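We use cookies to remember your list settings and to count visits to the archive. Accept all | Manage choices | Decline

Subject: Re: [fendside-stores] Metal bins in the back aisle, keep or replace?

Hello all,

Replying to the whole list, as three people have written to me separately with the same question.

On March 3, or whenever it was that the digest went out, Kevser Bozkurt wrote:

> We have the two big sheet-metal bins in the back aisle and I would like
> to settle what goes in them before the shelving is moved. At the moment
> they take anything that has no shelf label. I found a packet of
> Hervieu labels, a brush, and half a set of drawer runners in the same
> bin last week. The Bremon plastic crates are cheaper to clean and they
> stack, which the metal ones don't. Is there a reason to hold on to
> metal? If there isn't, I'd like to send them to Jultosar with the
> next scrap collection.
>
> Also, can someone tell me what the rule is for brushes. I have been
> told three different things.
>
> Kevser

To take the first part first. I would keep the metal bins. The plastic crates are fine for packets and anything soft, but we tried them for hardware a couple of years back and the bottoms went. Two of them split at the corner and one bowed so badly it wouldn't sit flat on the cart. The metal ones have scratches and worn patches and they still do the job. The sloping sides also help when you are reaching in for something small, as it tends to end up on the bottom where you can get at it.

They don't stack, agreed. They do sit close together, front to back, and if we leave them that way they fit under the window once the shelving is moved. I measured the space at 62 inches and there is room for both with a gap to sweep.

What I would change is how full they get. When Kevser says they take anything without a label, that is right, and it is the real problem. By the end of a month you can't see the bottom and people stop looking. They buy another one of whatever it is. I went through the purchase sheet for last year and we spent $357 on items we already had. Most of that was brushes and bottle cleaners.

So my proposal is this:

Front bin: loose items waiting to be sorted. A handful at a time. If it is more than a layer deep, whoever is on shift sorts it before leaving.

Rear bin: items that have been sorted and are waiting for a shelf.

Paper, packing scraps and torn labels go in the trash and not in either bin. They work their way down between the two and then you have to pull both out to get at them.

On brushes, the rule as I understand it is that long-handled ones hang on the rail and short ones go in the drawer under the sink. If the rail is full, lay the long ones flat in the front bin. Please do not stand them on the bristles. They take a set after a few days and then they are no good for the narrow jars. I have put a line about this on the card by the door, which had fallen off and is now taped back up.

I would call this the right amount of stuff for one bin.

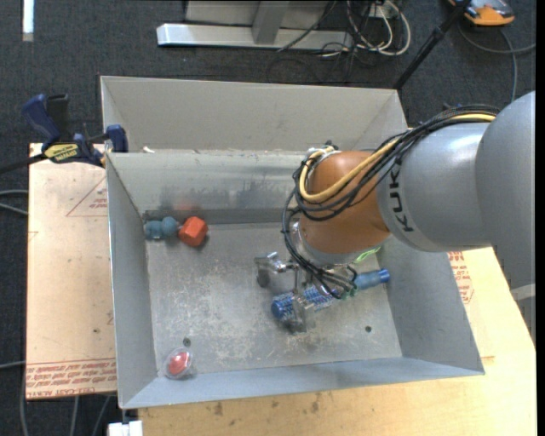
Front bin with the long blue brush laid flat, second bin behind it.

The lumpy teal-blue thing in the rear corner needs a label or an owner. If it is yours, write to me off list. Same goes for the lime-green piece near the brush handle. Anything unclaimed by the end of the month goes on the giveaway table.

On cost, a pair of replacement crates plus lids would come to a little under $100 with delivery. I'd sooner put that toward a second rail for the brushes, which we have talked about since the sink was moved. The wall by the side door would take one. It needs proper anchors because the plaster there is soft, and the last set of hooks came out with a good piece of the wall attached.

Kevser, if you still want to send something to Jultosar, the dented cabinet by the loading door could go. It has no key and the bottom drawer is jammed shut. Check that there is nothing in the top two drawers first. I think the spare casters are in there.

I can be at Fendside from 4:30 in the afternoon most of next week to help shift the shelving. Bring gloves, the lower brackets are sharp.

Regards,
Stores desk, Fendside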